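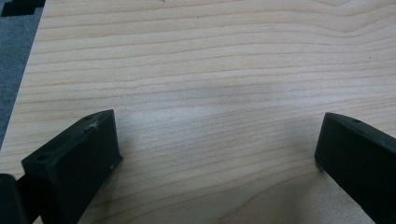 Ticket: Gripper opening value does not return to the same number after full open
Product: Talta hand-held gripper, block fingers
Compared with: Pademo hand-held gripper
Opened by: Shagufta Lashari
Assigned to: Clem Wihongi
Status: Open, workaround in use
Last updated: April, 16:20

Problem

We are comparing two hand-held grippers for our bench at Seltwood, the Talta and the Pademo. Both are connected to the same Khattak controller, one after the other, with the same cable and the same settings file. With the Talta, the opening value is not the same each time I let the fingers go fully open. With the Pademo it is the same each time.

I would like to know if this is a fault of the gripper, of the controller, or of the way I hold it. I have tried to write down each thing I did, also the things which did not help.

Expected: after a full open, the controller shows 2,051 counts, the value stored at calibration.
Observed: the value is sometimes 2,051 and sometimes lower. The largest difference I have seen is 47 counts.

No error message appears. The log file is also clean, only the numbers are different.

Steps to repeat

1. Start the controller and wait until the status light is steady.
2. Load the stored calibration. Do not make a new one.
3. Hold the gripper over the table with the fingers open and write down the value.
4. Squeeze until the fingers meet, and release.
5. Write down the value again.
6. Do steps 4 and 5 four times without putting the gripper down.

With a slow release the value usually comes back correctly. With a fast release it is usually too low. I say "usually" because I had one slow release which was also wrong, and I cannot explain it.

What I tried

09:40 — Restarted the controller. No change.

09:55 — Changed the cable to the one from the Pademo set. No change. I then put the first cable on the Pademo, and the Pademo was still good, so I think we can forget the cable.

10:30 — Loaded the settings file again from the backup copy. No change.

11:15 — Made a new calibration. The first reading was correct, the second was already low. I put the old calibration back, so that all numbers in this ticket use the same one.

13:05 — Waqas Sial did the same steps with his own hand, because he has a stronger grip than me. He got the same kind of result. His fast releases were a little worse than mine.

13:40 — Turned off the smoothing filter in the controller. The value now moves more while the fingers are traveling, but the rest value is wrong in the same way. I turned the filter on again.

Reply from Clem Wihongi, 14:10

Thank you, the cable swap saves me one question. Please check two more things. First, is the value wrong immediately, or does it start right and then drift? Second, when it is wrong, push the fingers outward gently with your other hand and tell me if the number changes. Please also send a view from the gripper camera with the fingers open, so I can see which finger type you have. We have shipped more than one.

Reply from Shagufta Lashari, 14:50

It is wrong immediately and it stays wrong. I left it for some minutes and it did not move one count.

When I push outward, the number goes up to 2,051 and stays there. So the fingers are not completely open, even when I believe they are. I could not see this with my eyes. The missing distance must be very small.
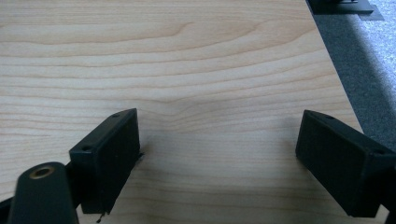 Gripper camera view, fingers open, nothing held.

I did not remove the fingers or touch any screw.

Reply from Clem Wihongi, 15:20

These are the block fingers, good. If pushing by hand brings the number back, then the sensor and the controller are reading correctly, and the mechanism is stopping a little early. I would look at friction in the linkage, or at the return spring. A fast release can let one side bounce and rest before the end stop. I cannot prove this from here.

Please do not put oil on it. Try with the gripper pointing down, then with the gripper on its side, and compare.

Reply from Shagufta Lashari, 15:45

Pointing down: low values after a fast release, same as before.
On its side: low values after a fast release, and also after two slow ones.

So on its side it is worse. For me this fits better with friction than with bounce, but I am not a mechanic. Trinidad Sosa looked at it with me and she has the same opinion. She also noticed that the Pademo has a harder spring, and my hand becomes tired sooner with it. We will put this in the comparison as a separate point, it is a real difference for long sessions.

Workaround

Release slowly, then push the fingers outward once before each recording, and check that the controller shows 2,051. It costs a few seconds. Nighat Qureshi has added the check to our start list, for both grippers, so the two are treated the same way.

Recordings made with the Talta before this ticket are kept but marked. We will not use their opening values in the comparison until we know if they can be corrected.

Still open

— Clem will ask if a second return spring can be sent, and if the spring can be changed by us or only by Talta.
— I will repeat the side position test tomorrow morning with the second Talta unit, with the same calibration procedure. If that one is good, I will send the first one back.
— Question from Waqas: can the controller give a warning when the rest value is too far from the stored one? At the moment we must look at the number ourselves.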